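Tuesday
By Nasrin Zarei
Share 72 | Comments 12

The first thing Gholamreza Kordestani wants to talk about is his knees. He spent nine years stocking drink shelves for Chaudhary, the grocery supplier in Treredville, and the bottom row got him every time. Now he teaches robots to do that job, and he does it from a chair.

"I still think about shelves all day," he says, laughing. "I just think about them harder."

The shop where he works belongs to Sallent, a small automation firm that hired four people straight off Chaudhary's stocking crew. I love that detail! These are people who know how a row of cans ought to look and how much room your fingers need to set one down beside another. On the practice tables, a stretch of supermarket aisle comes down to a numbered black shelf with a few sodas on it. 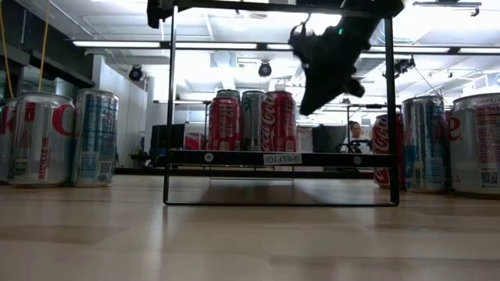
Kordestani's crew calls each attempt a run, and they logged 2,982 of them between spring and November. Of those, 1,691 were good enough to keep. The rest went into a folder named "oops," and he insists the new people watch that one first. A can set down a finger's width too far forward looks fine until you try to put another behind it. He spotted that problem in his first week, before any of the engineers did, and they changed the practice plan the same afternoon.

What surprised me most was how physical the work still is. The operators guide the arms with handheld controllers, and the good ones have a touch you can pick out from across the room. One woman slows down just before letting go of a can, exactly as she did in the store.

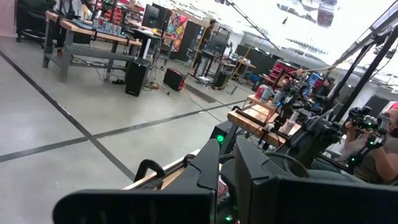

Sessions are kept to about 40 minutes, a rule the operators asked for after sore wrists started going around. Pay is better than it was on the stocking crew. The hours are daytime hours, and Kordestani now eats dinner with his kids.

There are worries too, and he doesn't wave them away. His old coworkers at the Vemmont warehouse ask him what happens to the night shift, and he tells them he has asked the same thing, twice, in writing. Chaudhary has promised retraining places for 12 of them next year. He wants it to be more, and he has a list of names ready.

We use cookies to remember your reading preferences. Accept | Manage settings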